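Mending Night Is Back, and It Has Outgrown the Back Table

If you walked past the Verstead branch library any Sunday evening last winter you may have seen a handful of us under the bad light by the periodicals, arguing over darning thread. Well, we're on again from November, we have the big room upstairs, and I could not be happier about it!
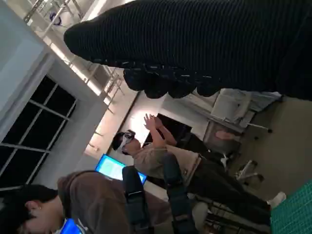
By Iman Zerouali
Neighborhood News

For anyone new: mending night is two hours, free, and you bring whatever has a hole in it. Socks, sweaters, a coat lining, the cushion the dog got to. We have needles, thread, three darning mushrooms and a sewing machine that belonged to my aunt and only likes to go forward. You don't need to know how to sew. I didn't, two years ago, and my first darn looked like a scab (I still wear those socks).

What got me hooked was knitwear. A hole in a sweater feels like the end of it, but a knit is only loops, and once you can see the loops you can put new ones back. The stitch to learn first is duplicate stitch, where you follow the path of the old yarn with a new one. It's wonderful for thin elbows - do it before the hole opens and you'll save yourself an evening. Ribbing is fussier. Work it while it's relaxed, never stretched over the mushroom, or the patch will bag out the first time you put it on.
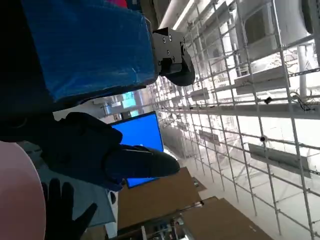 Iman Zerouali

We're also starting a yarn swap. Last season we kept running into the same problem, a gray sweater and nothing gray to fix it with, so please dig out your leftovers. Even a few yards is plenty for a cuff. Holila, the yarn shop on Hegazy Street, has already given us a box of odd balls, 52 in all, and there's a mustard wool in there that I have my eye on for the visible mending crowd.

And there is a visible mending crowd now! It began with a pair of jeans patched in red running stitch, and by spring people were putting patches on things that hardly needed them. I love it. If you'd like your repair to disappear, though, match the thickness of the yarn before you worry about the color,

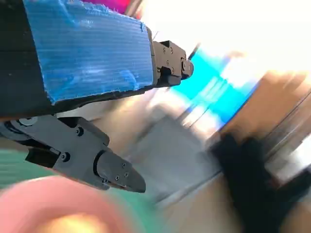
and check it in daylight, as the lamps upstairs turn every navy into black. Wash wool before you bring it, too. Moths love a sweater that's been put away dirty, and one snacked-on cardigan can cause trouble for the whole swap box.

Doors open at 6:30 and we pack up when the library closes. The elevator is working again, so come up that way if the stairs are a pain.
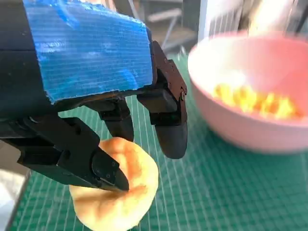 Kids are welcome with a grown-up. Zippers are the one thing we can't promise, as only one of us is any good at them and she's away until after the holidays. Bring your own small scissors if you have a pair you like, and put your name on them.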